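# Open Hands in Feltdale

The line was already out the door when I got to Drirkia's open day, and I was early. Feltdale is a town of 800 people, and I would guess a fair share of them had come to the old Donati mill to see a robot arm. I had come for the same thing, with a long drive behind me and very little sleep, and I perked up the minute we were let in.

Drirkia makes grippers, the part of a robot that does the holding. Haruna Ichikawa, who leads the design team, passed a spare finger around the crowd and let everyone rub a thumb down the inside face. It feels like fine sandpaper! Kids loved it. A man next to me wanted to know if it would wear out, and she told him yes, and that she had a drawer full of worn ones if he cared to see them. (He did. So did I.)

The demo arm carries a small camera down by its grip, and its view went up on a big screen so the people at the back weren't left out. I ended up watching the screen more than the arm. You get right in between the fingers, close enough to see the grain of the pads, and a plain gray panel suddenly seems as wide as a parking lot. 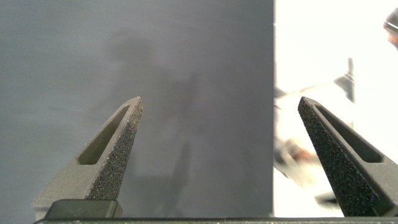 *Fingers apart at the edge of the gray panel, as seen by the camera on the arm.*

Leonardo Guerra ran the controls and took requests. Left a little, up a little, closer, closer. He has been with the company since January and still grins when the arm does what he asks. He talked us through how much of his job is lining up: getting the hand square to a surface before it goes anywhere near it. Shadows are a nuisance, he said, and the arm brings its own along wherever it goes.

I asked about the long slots in the fingers. Ichikawa said they save weight and let the tips give a little, and that her team went through 17 versions before she was happy with the taper. She had strong feelings about version nine. I won't repeat them.

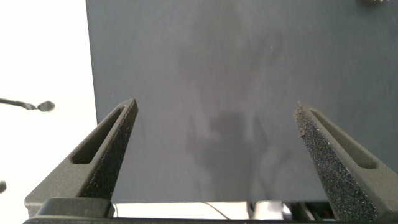 *Grip pads up close, with the arm's shadow seemingly falling between them.*

After the demo there was coffee, and a chance to try Tundum, the company's practice software, on a row of laptops. You steer a hand on the screen toward a target and get a score out of 100. I got 20. The girl after me, who needed a box to reach the keys, did a great deal better and went straight back to the end of the line for another turn.

I stayed until they started stacking chairs. Guerra was still at the controls, taking one last request from a boy who wanted the hand to wave. It took him a couple of tries, and the whole room waved back.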